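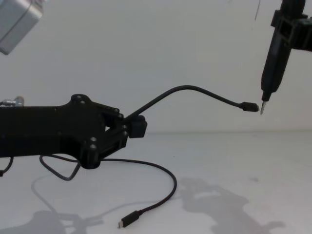 Curkano Manipulation Software Program
Progress Report to the Stovier Fund, Second Reporting Period

Last updated: 12 June 2018
Reading time: 4 minutes

1. Scope of this report

The grant supports the development of planning and perception software for two-arm handling of cables and other flexible parts. This report covers the work done since the first payment was released. It addresses the three work packages in the grant agreement and one change to the schedule, for which the Fund's approval is requested in Section 5. Spending is reported separately on the Fund's own form.

2. Work Package A: Perception

The cable tracker now produces a centerline estimate for a single dark cable against a plain background. The earlier version treated each camera view separately and often lost the cable where it passed under an arm. The current version carries the estimate forward between views and marks hidden sections as uncertain, so that the planner can avoid using them as grasp points.

The team labeled 576 images for testing the tracker. The labels record the cable path, both connector ends, and any section hidden by the hardware. Shadows remain the main source of false detections. When a cable lies close to the shadow of an arm, the tracker may follow the edge of the shadow for a short distance before recovering. A correction based on the known arm positions has been written and is under review.

3. Work Package B: Planning and control

The two-arm planner, Sangkhawat, was moved to its second release during this period. It now plans both arms together in a shared workspace. The previous release planned one arm at a time and held the other still, which made many close approaches impossible.

The planner was run on 129 recorded start positions in simulation. It returned a collision-free plan for all but 31 of them. Most of the failures involved a tool tip approaching a connector held at the end of a long free length of cable. In these cases the safety margin placed around the cable was larger than the space available. The margin is currently a fixed value. The next release will set it from the tracker's own uncertainty, allowing a closer approach where the cable position is well known.

On the control side, the arms now share one clock and one stop signal. A fault on either arm halts both within the same control cycle. The change required a rewrite of the message layer and took longer than planned.

4. Work Package C: Tooling

Torkorov, the logging and replay tool, is in daily use by the project team. It stores camera images, joint positions, and planner decisions in a single record, and any run can be replayed step by step without the hardware. Two requests from the Fund's technical reviewer have been met: records can be exported in an open format, and each record lists the software versions in use at the time.

User documentation is incomplete. The installation guide is finished, but the chapters on calibration and on writing new replay filters exist only as outlines.

5. Change to schedule

The rewrite of the message layer delayed the start of connector insertion trials. Curkano requests that the milestone for these trials be moved back by 4 weeks. No additional funds are requested, and the final delivery date is unchanged. The delay will be absorbed by running the documentation work alongside the trials.

6. Open risks

The tracker has been tested with one cable at a time. Scenes with several cables crossing each other are part of the final deliverable and have not been attempted. The team considers this the largest technical risk remaining in the grant.

The calibration between the arms and the cameras also drifts over long sessions. Recalibration is done by hand at present. An automatic check is planned, though its design has not been settled.

7. Work planned for the next period

The team will complete the shadow correction, release the variable safety margin in Sangkhawat, and begin the insertion trials once the Fund has confirmed the revised milestone. The remaining chapters of the Torkorov guide will be submitted with the next report.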